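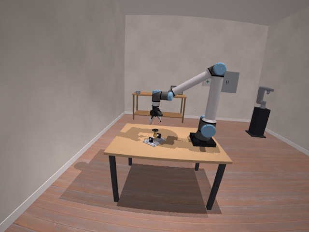 Sim arm over the valve, gripper open. Monday 2/26/24, valve task, Skastedlow project.

Okay, settle in, because a few of you asked what I do all day when I say I'm "collecting demos," and I have a cup of tea and a long render going, so you're getting the whole story.

The short version is that I turn a valve. I drive the arm down to that black handwheel, close the fingers on it, twist, let go, back off, and save. Then I do it again with the fixture somewhere else on the table. Each run is one example, and the learning system gets a big pile of them to copy from.

We're at 114 kept runs as of this morning! I wanted to have more by now, but I threw out a whole batch last week when I noticed I'd been coming at the wheel from the same side every single time. A policy trained on that would have learned my habits and very little about valves.

So now the fixture gets a random spot and a random turn before each run. You can see the plate sitting cornerwise to the table up there, and I've come to like those layouts, even though they make me think harder about where the fingers should land (the blocks on either side of the valve are easy to clip on the way down).

Somebody wanted to know why the room has so much in it, with the workbench and the first-aid box and the second little arm over on its pedestal. We call that room Trindberg, and the clutter is on purpose. Our first room was bare gray walls, and the model did beautifully in it and then fell apart the minute we put a shelf in the background. Bless its heart.

The shadows get shuffled too. Hovow, our little recording tool, moves the lights between runs, so some of them come out bright and flat and others have a big dark patch right across the tabletop. I used to skip the gloomy ones. Now I keep them, and I'm glad I do.

A good run takes me 15 seconds if I'm warmed up. A bad one can eat a full minute, and I've learned to just stop and start over when I feel myself fussing with the wrist. The hesitation gets recorded along with everything else, and then the model hesitates in the same spot, and it's a bit like hearing your own voice on an answering machine.

I do keep 2 kinds of "bad" run, though. One is where I miss the wheel and recover, and the other is where the grip slips and I take it again. Those have been worth a lot to us, and I label them by hand so they don't get lost in the pile.

Next up is the Aoki set, which is the same valve with a stiffer wheel, and I'm hoping for 60 runs of that before I touch the training settings again. If you've done contact-heavy stuff in sim and have opinions on friction values, please come talk to me, I have so many questions. Render's done, back to it!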